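## 4. Setting up the Dredis two-drawer cabinet on a worktop

Cabinet arrives assembled. Handles are on already, just check they're tight. Max load per drawer 500 g, so small stuff only.

1. Wipe the worktop. Let it dry.
2. Stand the cabinet towards the back, drawer fronts facing you. A slight angle is fine.
3. Shut both drawers before you load anything on top (200 g limit up there, it tips).

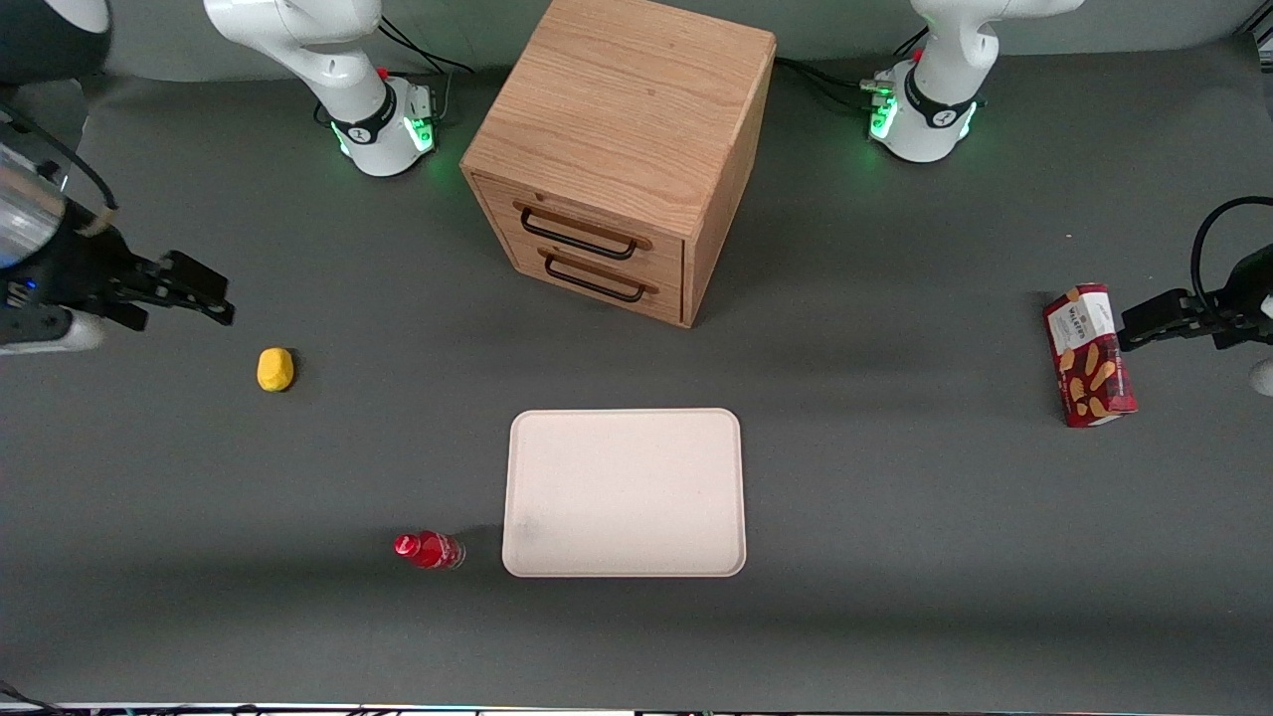 4. Pull the upper drawer by the middle of its bar, not the end. Half way out is plenty for most things.
5. Same again with the lower one. Never both at once.

**Caution:** no wet items in the drawers. Bare wood inside, it marks and the marks stay.

### 4.1 The tray

Bottles don't go in the drawers. They go on the white tray, lying down, well clear of the rim. Small yellow piece stays out on the grey top untill you've decided which drawer it's for.
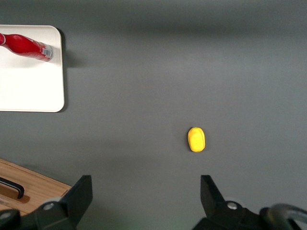
Wolow wrote in after the last edition to say the tray step should come before the drawers, as it's a pain shifting a bottle once the cabinet is in place. Fair point. Do 4.1 first if your worktop is narrow, otherwise the order doesnt matter.

6. Lay the bottle across the tray at a slant. Check the cap is done up.
7. Leave a hand's width between tray and cabinet. Drawers need room to come forward. 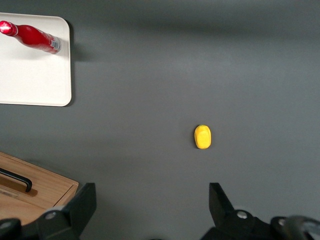 8. Open and close each drawer once more. If one sticks, lift slightly and push. Still sticking, see section 6.

**Note:** rub the runners with candle wax every 1,000 openings, or each November, whichever you remember. Spare handles are Kincaid part 200, screws included.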